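8월, 밤 11시 좀 넘음

오늘도 포장만 하다 끝남. 허리 아프다. 그래도 안 쓰면 또 까먹으니까 적어둔다.

아침에 Zedow 앱 열었더니 알림이 잔뜩. 밤새 하트만 눌러놓고 산다는 말은 없는 사람들. 그중에 진짜 구매는 딱 두 건. 청록색 가디건이랑 Ullska 코듀로이 치마. 치마는 올린 지 한참 됐는데 드디어 나간다. 허리 실측을 다시 재서 고쳐 올린 게 먹힌 건지, 그냥 날씨 때문인지. 8월에 코듀로이 사는 사람이 있긴 있구나. 나도 작년에 그랬음.

가디건은 보내기 전에 다시 보니 소매 끝에 보풀. 보풀제거기 건전지 없음. 집에 있는 거 다 뒤졌는데 AAA만 나오고 AA가 없다. 결국 면도칼로 살살. 구멍 날까봐 숨도 못 쉬고 함. 다행히 멀쩡. 다음부턴 올리기 전에 미리 하자. 맨날 이 말 쓰는 듯.

점심은 김밥 한 줄. 먹으면서 문의 답장.
- Marar 원피스 총장 재달라는 분: 어깨선부터 재서 보냄. 답 없음.
- 트렌치 반값에 달라는 분: 죄송하다고 함. 두 번째임 같은 분.
- 교환 되냐는 분: 중고라 안 된다고 상세에 써놨는데... 다시 설명함.

트렌치는 안 깎을 거다. 안감 수선비도 들었고 단추도 새로 달았는데. 겨울 가기 전에만 팔리면 된다. 안 팔리면 내가 입지 뭐. 팔이 좀 길긴 한데.

오후에 우체국. 줄 엄청 길었음. 번호표 363번, 내 앞에 대기가 열 명 넘게. 에어컨 바로 밑자리라 그건 좋았다. 치마는 접어서 작은 봉투에 들어갈 줄 알았는데 두께 때문에 안 된대서 창구에서 봉투 새로 삼. 배송비 묶음으로 받아놓은 거라 그만큼 내 손해. 상세페이지에 합배송 조건을 다시 써야 되는데 문구가 안 떠오른다. '여러 벌 사시면 말씀주세요' 정도면 되려나. 너무 무뚝뚝한가.

오는 길에 Atden 들름. 구제 니트 세일한다고 해서. 행거 하나가 전부 할인인데 사이즈가 죄다 애매. 14 사이즈 청바지가 하나 있었는데 무릎은 멀쩡하고 밑단만 닳음. 들었다 놨다 들었다 놨다. 결국 삼. 밑단은 잘라서 크롭으로 올리면 되니까. 라벨이 거의 지워져서 브랜드를 모르겠다. 모르는 건 모른다고 쓰기. 저번에 비슷하다고 썼다가 한소리 들었음.

집에 와서 장부 정리. 처음부터 지금까지 판 거 다 합치니 1,002벌. 천 벌을 언제 넘겼는지도 모르고 넘겼다. 뭐라도 할 걸 그랬나. 케이크라도. 근데 통장은 왜 이 모양이지. 거의 다 택배비랑 다시 옷 사는 데로 감. 남은 건 옷방에 쌓인 옷...

저녁에 청바지 찬물에 담가둠. 식초 조금. 물이 파래지길래 한 번 갈았다. 내일 아침에 널어야 됨. 비 온다는데 건조대 자리가 없다. 원피스들 먼저 치워야지. 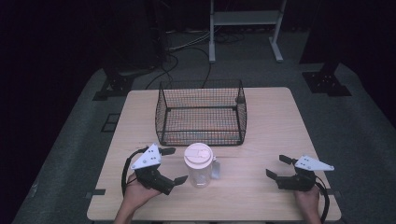
합배송은 기준을 숫자로 딱 써두세요, 말씀 달라고만 하면 다들 안 물어보고 그냥 따로따로 결제해요. 저는 두 벌부터 한 번만 받는다고 맨 윗줄에 적어놓고 나서 문의가 확 줄었어요. 그리고 청바지 밑단은 자르지 말고 실측만 정확히 올려보세요, 닳은 그대로 찾는 분도 있어요.

↑ 블로그에 옮겨 적었더니 금방 달린 댓글. 맞는 말이라 여기 붙여둔다. 두 벌부터, 맨 윗줄. 밑단도 일단 안 자르기로. 사이즈표에 밑위랑 허벅지 단면까지 다 넣고 닳은 데는 따로 가까이서 찍어서 올리자.

내일 할 거
가디건 받으셨는지 확인은 모레나 하고, 합배송 문구 고치기. AA 건전지!!! 안전봉투 큰 걸로 한 묶음. 흰 셔츠 목 때 한번 더 빨아보고 안 지면 그냥 하자있음으로 내놓기. Marar 원피스는 답 안 오면 그냥 둔다. 사진 밝기 너무 노랗다는 말이 있어서 낮에 창가에서 다시 찍어야 하는데 비 오면 그것도 못함. 그럼 다림질이나.

졸리다. 청바지 물 한번 더 갈고 잔다. 안갈면 내일 또 후회할거 같아서.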